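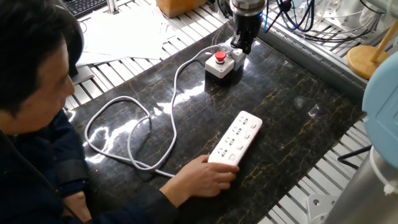

Feltville Shared Workshop
Arm build group – minutes of the January meeting
Started 7:15 pm, back bench
In the chair: Jean Pollock
Minutes: Angeliki Deligiannis

1. Last minutes
Accepted with one change. Item 4 said the arm "can plug things in by itself." Jean asked for this to read "has plugged something in." Changed.

2. Power strip task
Rao gave the report. The plan is still for the arm to pick up a plug, put it in a chosen outlet on the strip and press the switch next to that outlet. Rao logged 90 tries since the December meeting and counts 27 as good.

Jean asked what a good try is. Rao said the plug ends up all the way in. Jean asked whether that includes the tries where a person moved the strip back into place first. It does. Jean said then we do not have a number yet, and she would like one before anybody talks about showing this at the open house. Rao thinks that is harsh, as the strip slides on the marble whenever the gripper pushes down and that is a problem with the setup and not with the arm. Angeliki said the setup is part of what we are building.

Agreed: tries with a hand on the strip go in their own column from now on. Rao to go back through the log and split the old ones where the notes allow it.

3. Holding the strip down
Three ideas came up. Double-sided tape was tried and left glue on the slab. Clamps would have to reach in from the slatted platform and Rao expects the wrist to hit them. Jean favors a plain wooden tray with a lip, screwed to the platform, and offered to make it. Rao would still like to try a camera fix, where the arm looks again after each push and corrects itself. Jean said she has heard "the software will handle it" at every meeting she has been to, and the tray costs nothing.
Tray first. Camera fix only if the tray fails.

4. Emergency stop
The stop box sits loose on the slab, close to where the gripper comes down. Angeliki does not like it there. If something goes wrong you have to put your hand toward the gripper to stop it. Rao said it is within easy reach of the chair and he has never had trouble finding it. Angeliki said never having trouble is what we had before the saw fence, too.
Voted to mount it at the front edge, on the operator's side. One against (Rao, who wants it noted that the lead may be too short). Angeliki to measure the lead.
Also agreed that the strip stays unplugged from the wall during practice. Rao says it has been. Jean wants that on a card at the bench anyway.

5. Cables and bench
The cables behind the slab need tying up along the rail. This was also agreed in the fall. Papers to go in the binder or in the recycling. Anyone who needs the keyboard somewhere else should say so before the bracket holes are used for something.

6. Money
Pallbridge quoted $698 for a force sensor for the wrist. Rao believes it would fix most of the missed plugs. Asked which misses, he said the ones where the prongs land on the face of the outlet and the arm keeps pushing. Asked how many that was, he did not have it with him. Jean said she could vote for a sensor if she saw the misses sorted by cause, and not before. No vote taken. Quote is good for 90 days.

7. Trirkisside visit
The Trirkisside makers' club has asked to come see the arm work. Angeliki suggested we tell them they are welcome to see it being worked on. Reply to go out in those words.

8. To do
Rao – split the log, sort misses by cause, cable ties
Jean – tray, card for the bench
Angeliki – stop box lead, reply to Trirkisside

Closed 8:40 pm. Next meeting same bench, after the tray is in.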